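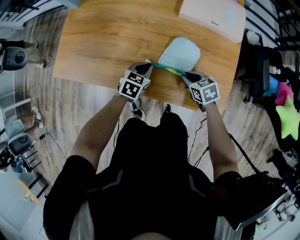
Strip of teal and yellow-green fabric, on the table

Subject: Re: [inkandballot] Hulton by-election cartoons, any good ones?
Date: 25th October

Villads Bundgaard wrote:

> Has anyone been keeping the by-election cartoons out of the Hulton
> paper? I only get it when my sister posts me a bundle and she throws
> the opinion pages out first, no idea why. I've seen the one with the
> ferry and the one with the premier as a lollipop man and that's it.
> Also, am I right that they all have the same little magpie in the
> corner? Or is that a different artist?
>
> Villads

Hi Villads, and hello to the rest of you,

Yes! I've kept the lot, or close to it. I missed a couple in the first week of October when we were up the coast and the newsagent there had never heard of the Hulton paper, but otherwise they're all in a folder under the bed.

The magpie is the same artist. He (or she, the signature is a squiggle) took over when the old bloke retired and the bird has been in every one since. It usually has something to say, but the printing is so muddy you need good light to read it. In the ferry one it's saying "I can fly, thanks", which I missed completely the first time and then laughed at in the kitchen like an idiot.

My favourite of the whole campaign is the Thoroddsen Street one. You'll remember the argument over whether the council would ever finish the roundabout there, and all the candidates turning up in hard hats to be photographed. The cartoon has them driving round and round it in one car, every one of them with a hand on the wheel, and the independent in the boot. No caption at all. I reckon it says more about the campaign than anything in the candidates' forum did, and I sat through the whole forum, on a plastic chair, next to a man with a whistle in his nose.

The lollipop one I liked less than you did, I suspect. Drawing the premier with big ears is fine, every premier gets the ears, but the joke was already a week old by then and the other paper had done school crossings too. A bit lazy for someone that good.

There's another one I'd really like people to see. It ran after the count, when the margin came down to 563 votes and both sides went quiet for the weekend. It's a big drawing of the Hedier Hall with the lights on and nobody outside, just bunting on the footpath and the magpie picking through the how-to-vote cards. It's hardly a joke at all. A woman wrote in the next day to complain that it was gloomy and that cartoons ought to be funny, and then 2 more letters came in telling her off. I'm with the second lot, though I can see her point at breakfast time.

What I haven't got is the supplement, the one they gave away with the Grelis Valley edition. It was meant to have a full page of the roughs, including a couple the editor knocked back. If anybody out that way still has one I'd happily pay the postage, or swap it for my spare of the ferry.

Villads, I can photocopy the set for you. It comes to 40 pages if I do the letters as well, and I think you want the letters. Send me your address off list, the one I've got is from before you moved. Colour or black and white? They ran in colour on Saturdays only, and frankly the colour doesn't do much for them, the sky is always that same orange.

And did anyone work out what the fish was about? It was in the corner of 3 of them and then it disappeared. I asked at the newsagent's and they thought it was the treasurer.

Cheers,
Jo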